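Stop rushing the knot

Dezső Katona
13 Aug 2025

Everybody who learns suturing wants to talk about the needle. Angle, bite, spacing. Fine. But the knot is where the practice hours should go, and at Brurkthorpe they mostly don't. Forty minutes on stitches, then two on tying. Backwards, if you ask me.

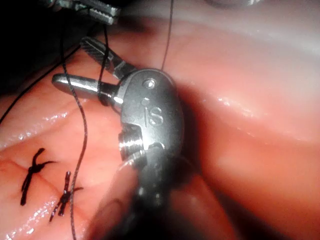

I spent most of October on one pad and one sort of black thread. Boring month. Best one I've had. You learn how little slack a loop wants before it slides off, and how a long tail gets in the way of everyting you do next.

People say the pad is nothing like a patient. Sure - no bleeding, no pressure, nobody waiting. Thats the argument for it. Get the hands dull and steady first, worry later.
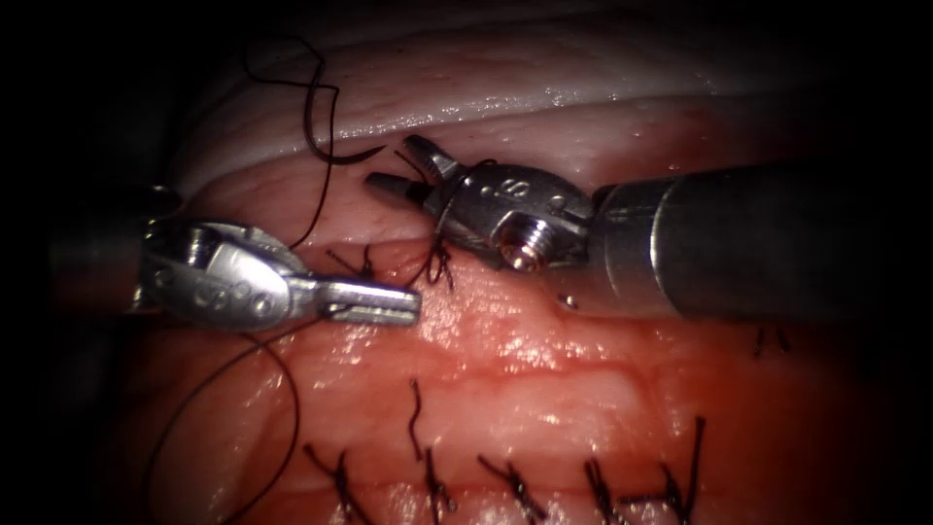 Dark thread, pink tissue, a line of stitches underway.

And please stop timing trainees in week one. A stopwatch teaches them to yank. I'd sooner see one slow closure that sits flat than a whole row done for the clock. 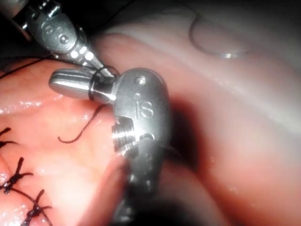 Wraps first, then tails, then tighten. Same order every time, even when you're tired. Cut it out and redo it if it looks wrong. Thread is cheap. Pads can take a lot more than we give them, so book the room and use them up.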